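The Bean Evangelists

Lentils have a publicist now. How else to explain Stalance, a monthly box that sends 14 small bags of dried legumes to your door, each with a card about its feelings on fiber?

I signed up in August, when no sane person wants soup. The first box included black beans, split peas and a speckled thing called the Bateck pea, which tasted like a chickpea that had been to college. Stalance claims 4,000 subscribers. I picture us all soaking at once, in the dark, like a very dull cult.

The plan asks for 30 grams of fiber a day. My previous diet leaned on Donutley, the shop on my corner, where fiber is the paper bag. Week one was musical. By week three I was putting white beans in brownies and lying to guests.

My favorite recipe came from the Bautista diner, which serves red lentils with fried onions and a lot of lemon. It takes 30 minutes, and the card didn't mention my colon once.

I've renewed through winter. The Bateck peas are still soaking.
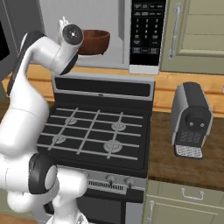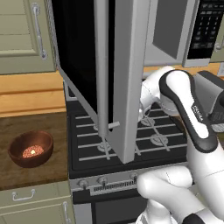
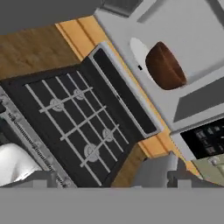 Kitchen views, with the gas stove in all three.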